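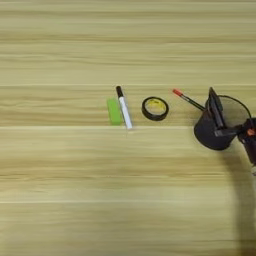

A robot arm with its gripper at a black cylindrical cup during tabletop handling work.

Skirden has released a revised code of practice for small robot arms used in bench-top handling, covering teaching labs, light assembly rooms and shared workshops. The document runs to 49 pages and replaces guidance that had been written mainly for fenced industrial cells. It takes effect in June for sites already registered under the Skudton program.

The code applies to arms that move everyday articles such as pens, tape, blocks and small containers. Most of its requirements concern layout, gripper state and the conditions under which a person may reach into the work area. Payload is dealt with in a single table.

Under the layout section, every task must have a written start condition. The operator records which articles are on the table and which of them the arm is permitted to touch. Articles outside the task may stay on the surface, but they must be named in the record. Loose paper and liquids are excluded from the work area in all cases.

Spacing was the most disputed clause in the draft. An early version set a minimum gap of 80 mm between neighbouring articles, which several sites said would rule out any useful sorting work. The final text drops the fixed gap. Contact between articles is allowed where the task record says so and where the approach path has been checked at reduced speed.
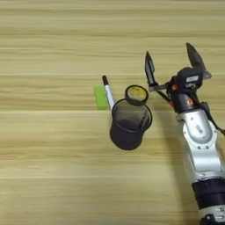 The gripper clauses are longer than before. Fingers must be inspected for chips and bent edges at the start of each shift, and pointed or plate-type fingers must be listed separately in the risk assessment. An open gripper is treated as a hazard equal to a closed one. The previous guidance referred only to pinch points, and reviewers considered that this left fingertip contact poorly covered.

Cables get their own paragraph for the first time. A cable running outside the arm must have enough slack for the full range of wrist rotation used in the task, and must be checked at both ends of that range. Any visible wear to the outer sheath takes the arm out of service until the cable is replaced. Tape repairs are not accepted.

The code also asks sites to consider lighting. Where an overhead camera is used to locate articles, the assessment must include the shadow of the arm at the furthest point of its travel. Dark containers on pale surfaces are given as a suitable test article, along with at least one rolled or ring-shaped item that may rest flat or on its edge.

Comments on the draft came from 67 sites. Rajan, which supplies arms to technical colleges, asked for a longer changeover period and was given an extra 13 weeks for equipment already installed. Zastport asked that stop-button placement be left to each site. That request was declined, and the button must now be within reach of the operator's normal position without leaning across the table.

Task records may be kept on paper or electronically. The recording form is attached to the code as Annex B, and sites using their own form must show that it contains the same fields. Annex C, on arms mounted to mobile bases, is still in draft and will be issued separately.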